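My Sourdough Year in Irkwood
By Kerubo Mugo
March

When I moved to Irkwood, I did not plan to bake bread. In my family we ate chapati and ugali, and bread was a thing from the shop, sliced and soft. But the only bakery on my street closed in the winter, and my neighbor Beatrice gave me a jar with a spoon of her starter in it. She told me to feed it every morning and not to worry too much.

I worried very much. The first 2 loaves were flat like a plate. I had read that the dough must double, so I waited for it, and my kitchen in winter stays at 68 degrees at best, and the dough was in no hurry. I went to sleep and baked it at six in the morning, when it was already too sour and too weak to hold its shape.

After this I stopped reading so many recipes. I began to write in a small notebook: the hour when I mixed, the hour when I shaped, how the dough felt under my hand. I also changed the flour. Now I use 50 grams of rye in every loaf, and the rest is plain white bread flour. The rye gives the starter more to eat, and the taste reminds me a little of the millet porridge of my grandmother.
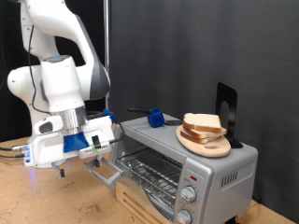
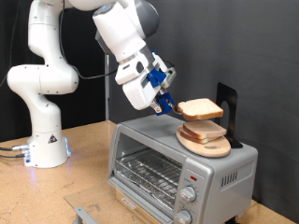
The folding was the part I learned last. You wet your hand, take one side of the dough, pull it up and lay it over the middle. Then you turn the bowl and do the same again. I do this 3 times in one evening, with half an hour between, and in the pauses I wash the dishes or call my sister. She always asks if the bread is ready, and I always say tomorrow.

My loaves are still not beautiful. The last one opened on the wrong side and had a big hole under the crust, where the butter falls through. We ate it with bean soup and I was quite content. Next month I want to try it with sesame on top.

Comments

Demyd Ostapchuk: Rye is a good idea. My mother used only rye, and her starter was older than me.

Awuor Nyanda: Do you keep the starter in the fridge when you travel? Mine got gray water on top.

Kerubo Mugo: Awuor, yes, in the fridge. I pour the gray water off and feed it two times before I bake.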